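Kitchen bench notebook, December
Entry by Trinidad, with notes from Efren where marked

Started 3:15 in the afternoon, bench two, new paper down on the table. Arm controller restarted after lunch and it came up clean for once.

The question we keep arguing over is still the one on the whiteboard: could you leave this thing alone in a kitchen for the length of a phone call and come back to something useful? I say we're getting close on the small stuff. Efren says "close" is doing a lot of work in that sentence. Fair enough. But today was a good day and I want it written down while I'm still excited about it.

Task set for the session is the Marnonero list, drinks-and-snack section. Move lemon slices from the board to a bowl or glass. Move the whole lime from the tray to the board. Pick up the steamed bun without squashing it. Pick up the knife by the handle and set it down somewhere else. Ice last, and only if there's time (there is never time).

Lime first. It went beautifully! The fingers close, the lime shifts a tiny bit, and then it's up and over to the board with no fuss at all. We ran it until I got bored of it, which is a nice problem to have with a task that was eating whole afternoons back in the spring. A round thing with a good skin on it is now basically solved at this bench, I'd say. Efren wants it tried with a wet lime before anyone says "solved." Put that on the list.

The bun is where it gets fun. Force limit was at 318 in the config, and that left two dents in the top of bun number one. Dropped it to 87 and the next bun came up whole, folds and all, and went back down on the board looking like it had never been touched. I may have cheered. Same gripper, same fingers, one number changed. I still find it wonderful that you can go from lime to bun by editing a line in a file, and I'd love for the arm to make that edit itself. Sebastian (our planner, for anyone new reading this) still has to be told which object is the soft one.
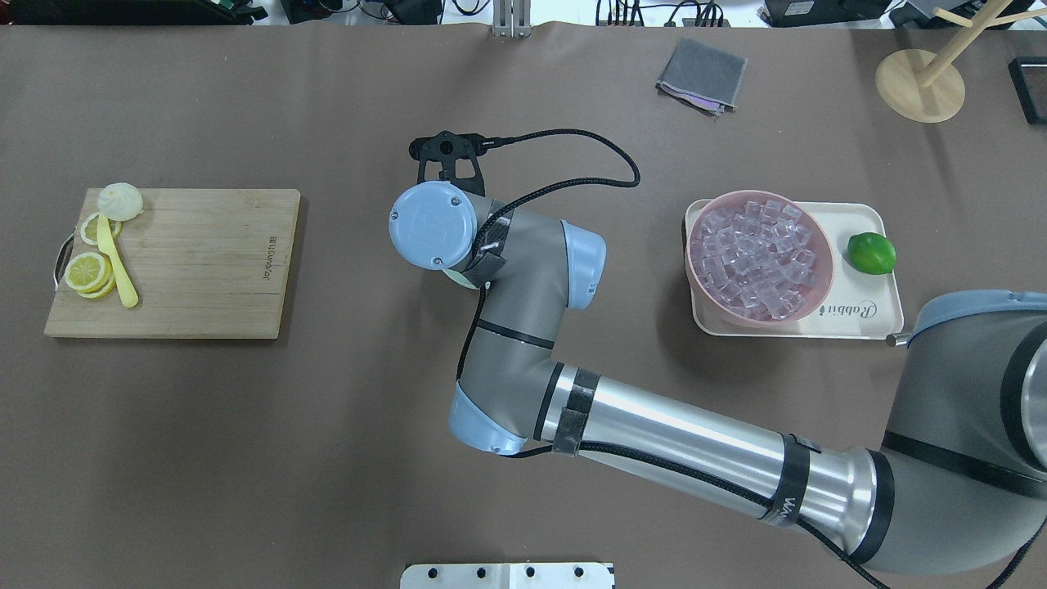 Lemon slices are bad. No way around it. A slice lying flat gives the fingers almost nothing to get under, and a stack is worse, because you go for one and get either three or none. Out of 15 tries on the single slice we got 11 into the bowl, and I was thrilled. Then we went to the stack and I stopped keeping score. A person does this with a fingernail and doesn't think about it. Efren's idea is to slide the slice to the edge of the board and pinch it where it hangs over. I like it a lot. It's what I do with a coin on a counter.

Knife: fine by the handle, provided it lies at an angle to the board edge. Parallel to the edge it fumbles. Colimano sent a note last month saying their arm has the same trouble, so at least it's a shared headache. Plastic knife only until further notice, please.

[Efren] Adding for balance: the cable going to the gripper dragged on the table on two of the long reaches. Didn't knock anything over, but it will one day, and it'll be the ice. I want it tied closer to the forearm before we do anything with liquids. Also, if we call this kitchen help, someone should time it. I could have made the drinks and washed up.

Yes, it's slow. I don't mind slow! A dishwasher is slow and I'd never give mine back. What I mind is having to stand here, and today I stood here a lot less than usual.

To do:
Wet lime test
Edge-slide pick for lemon slices, Efren to sketch the motion
Retie gripper cable
Ask Gurano if the softer finger pads are in yet
Save the 87 setting under its own name so it doesn't get overwritten again
More buns. The dented ones got eaten.

Powered down 6:40. Ice not attempted.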